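뤼 액자 공방을 소개합니다

처음 오신 분들은 간판부터 물어보세요. 뤼(Lü)가 무슨 뜻이냐고요. 제 스승이신 선웨이둥(Weidong Shen) 선생님이 작업대 서랍에 붙여 두셨던 이름표에서 따왔는데, 정작 선생님도 그 서랍을 누구한테 물려받으셨는지 끝까지 가르쳐 주지 않으셨어요. 그래서 저도 그냥 모르는 채로 쓰고 있습니다. 점 두 개를 빼고 '루 공방'으로 검색하시는 분이 많은데, 그렇게 하셔도 저희가 나오긴 합니다. 한참 내려가셔야 하지만요!

저희는 그림 액자를 고치고, 새로 짜고, 옛날 액자에 맞춰 빠진 장식을 다시 만드는 곳이에요. 그림 자체는 손대지 않습니다. 전화로 "유화가 갈라졌는데 봐 주실 수 있나요" 하고 물으시는 분들께는 늘 회화 보존 전문가를 찾아가시라고 말씀드려요. 액자와 그림은 재료도 다르고 배우는 과정도 전혀 다르거든요. 대신 그림이 작업실에서 돌아왔는데 액자가 너무 초라해 보인다, 그럴 때 저희를 찾아 주시면 됩니다.

저는 원래 서양화를 전공했어요. 졸업 전시 때 액자값이 없어서 각재를 사다가 직접 짜 맞췄는데, 모서리가 하나도 안 맞아서 전시 내내 그 앞을 가리고 서 있었던 기억이 납니다. 그러다 전시를 보러 오신 선생님께서 그림 얘기는 한마디도 안 하시고 모서리만 한참 들여다보시더니 "내일부터 나와요" 하셨어요. 정말 그게 면접의 전부였습니다. 처음 한 해는 아교만 끓였던 것 같아요. 중탕 온도를 60도 밑으로 지키는 게 그렇게 어려운 일인 줄 그때 알았죠. 조금만 한눈을 팔면 냄새부터 달라지는데, 선생님은 옆방에 계시다가도 그걸 맡고 나오셨어요.

선생님은 지금 현장에서 물러나 계시지만 큰 액자가 들어오면 꼭 들르십니다. 오셔서 차만 드시고 가실 때도 있고, 제가 올린 금박을 보시고는 아무 말 없이 솔을 집어 드실 때도 있어요. 두 번째 경우가 훨씬 무섭습니다.

공방에서 하는 일을 조금 더 풀어서 말씀드릴게요. 제일 많이 들어오는 건 모서리가 벌어진 액자예요. 나무는 계절마다 늘었다 줄었다 하니까, 오래된 액자일수록 네 귀퉁이 가운데 한 곳은 꼭 틈이 보입니다. 예전에 누가 못을 박아 둔 경우도 많고, 목공용 본드를 잔뜩 발라 놓은 경우도 많아요. 못은 빼면 되는데 본드는 참 오래 걸립니다. 그다음으로 많은 게 석고 장식이 떨어진 액자고요. 조각을 버리지 않고 봉투에 담아 오시는 분들이 계신데, 그런 분을 만나면 그날은 종일 기분이 좋아요. 가루까지 모아 오신 분도 계셨답니다.

금박은 두 가지 방식으로 올려요. 물금박은 아교와 석고를 여러 겹 바르고 그 위에 붉은 점토인 볼을 입힌 다음, 물로 적셔 금을 앉히고 마노로 문질러 광을 냅니다. 기름금박은 광은 덜 나지만 요철이 심한 장식에 쓰기 좋아요. 옛 액자를 들여다보면 한 액자 안에서 두 가지를 섞어 쓴 것도 흔합니다. 도드라진 데는 반짝이고 들어간 데는 차분하고, 촛불 아래서 그게 어떻게 보였을까 생각하면 저는 지금도 두근거려요.

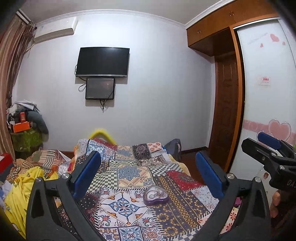 액자만 따로 맡겨도 되나요?

액자만 가져오시는 편을 권해 드려요. 그림은 댁이나 보관처에 안전하게 두시고, 그림의 가로세로와 두께, 그리고 액자 뒷면 홈의 깊이를 적어 오시면 작업에 필요한 건 거의 다 갖춰집니다. 그림을 분리하기 겁나신다면 무리하지 마시고 먼저 전화 주세요.

공방 식구들 얘기도 해야겠네요. 저까지 다섯 명이 일합니다. 목공을 맡은 두 사람은 가구 만들던 분들이라 손이 빠르고, 틀을 짤 때 저보다 훨씬 과감해요. 조각과 석고 장식을 하는 친구는 한때 극장 무대 장식을 만들었는데, 멀리서 보는 물건과 코앞에서 보는 물건은 깎는 법이 다르다며 처음 몇 달을 무척 힘들어했습니다. 지금은 17세기 네덜란드풍 물결무늬 몰딩을 저희 중에 제일 잘 뽑아요. 그리고 기록 담당이 한 명 있습니다. 작은 공방에 무슨 기록 담당이냐 하시는데, 저희는 들어온 액자마다 재료와 옛 수리 자국, 뒷면에 붙은 라벨을 다 적어 두거든요. 나중에 그림의 내력을 찾는 분들한테 뒷면 라벨 하나가 큰 실마리가 되기도 해서 절대 떼지 않습니다.

그동안 했던 일 가운데 제일 기억에 남는 건 부셀(Busell) 미술관의 정물화 액자예요. 검은색으로 칠해진 평범한 틀이었는데, 구석을 조심스럽게 열어 보니 검은 칠 밑에 금이, 그 밑에 또 다른 금이 있었습니다. 액자도 유행을 타다 보니 집주인이 바뀔 때마다 덧칠을 당한 거예요. 어느 층까지 되돌릴지를 두고 학예실 분들과 정말 오래 얘기했어요. 저는 맨 처음 금까지 가고 싶었고, 학예실에서는 두 번째 금도 그림이 살아온 시간의 일부라고 보셨고요. 결국 두 번째 층에서 멈췄습니다. 그때는 좀 서운했는데, 전시장에 걸린 걸 보고 나서는 학예실 말씀이 맞았다고 생각하게 됐어요. (선생님은 아직도 첫 번째 층 편이십니다.)

니다흐(Nidach) 소장품 액자들은 전혀 다른 일이었어요. 한 점을 깊이 보는 작업이 아니라 초상화 액자 70점을 1월까지 점검해야 하는 일이었거든요. 벌레 먹은 자리, 헐거운 걸쇠, 유리가 그림에 닿는 곳을 하나하나 확인하고, 급한 것과 미뤄도 되는 것을 나눴습니다. 화려한 일은 아니었는데 다들 실력이 부쩍 늘었어요. 손전등을 비스듬히 비추면 어디가 들떠 있는지 보인다는 걸 머리로는 알아도, 그렇게 많이 해 봐야 눈에 붙더라고요.

재료는 브로멕(Bromeck)이라는 작은 상점에서 주로 들여옵니다. 토끼아교와 볼은 여기 걸 오래 썼어요. 한번은 다른 데서 싸게 나온 볼을 써 봤다가 광을 내는 단계에서 금이 죄다 밀려서, 그 주에 한 일을 전부 벗겨 내고 다시 했습니다. 그 뒤로는 저도 아무 소리 안 하고 늘 쓰던 걸 주문해요.

새 액자 주문도 받습니다. 요즘은 작가분들이 직접 오셔서 그림을 세워 놓고 같이 고르는 경우가 많아요. 저희 벽에 모서리 견본이 죽 걸려 있는데, 하나씩 떼어서 그림 귀퉁이에 대 보시면 됩니다. 마음을 정하고 오셨다가 완전히 다른 걸 골라 가시는 분이 태반이에요. 저는 웬만하면 옆에서 입을 다물고 있으려고 하는데 잘 안 됩니다. 폭이 넓은 액자는 그림이 작을수록 오히려 잘 받을 때가 있으니 한 번쯤은 대 보시라고, 그 말은 꼭 하게 되더라고요.

수업도 조그맣게 하고 있어요. 물금박 입문반인데, 손바닥만 한 나무판에 석고를 바르는 것부터 마노로 광을 내는 것까지 한 바퀴를 돕니다. 한 번 수업이 90분이고, 석고가 마르는 동안은 차를 마시면서 책을 봐요. 금박은 숨만 크게 쉬어도 날아가니까 첫날은 다들 웃느라 몇 장씩 버리시는데, 그건 저희가 미리 넉넉히 챙겨 두니 걱정 마세요. 손재주 없다고 망설이시는 분들이 오히려 천천히 하셔서 결과가 좋을 때가 많답니다.

견적은 실물을 보고 드립니다. 사진을 보내 주시면 대략적인 방향은 말씀드릴 수 있지만, 나무 속이 어떤지, 옛 칠이 몇 겹인지는 만져 봐야 알 수 있어요. 앞면 사진만큼 뒷면 사진도 꼭 같이 보내 주세요. 저는 솔직히 뒷면부터 열어 봅니다.

작업 기간은 액자마다 워낙 달라서 상담 때 말씀드리는데, 아교와 석고는 마르는 시간을 줄일 수가 없어요. 장마철에는 더 걸립니다. 전시 날짜가 잡혀 있으시면 날짜부터 알려 주시고, 어려운 일정이면 처음부터 어렵다고 말씀드릴게요.

방문은 예약하고 와 주세요. 금박 올리는 동안에는 문을 열 수가 없어서 (바람이 들면 큰일 나요!) 벨을 누르셔도 못 나갈 때가 있습니다. 예약하신 시간에는 꼭 문 앞에 나와 있을게요. 액자를 옮기실 때는 장식이 있는 쪽을 잡지 마시고, 담요로 느슨하게 감싸서 세워 오시면 됩니다.

이 소개글은 2024-05-25에 고쳐 썼습니다.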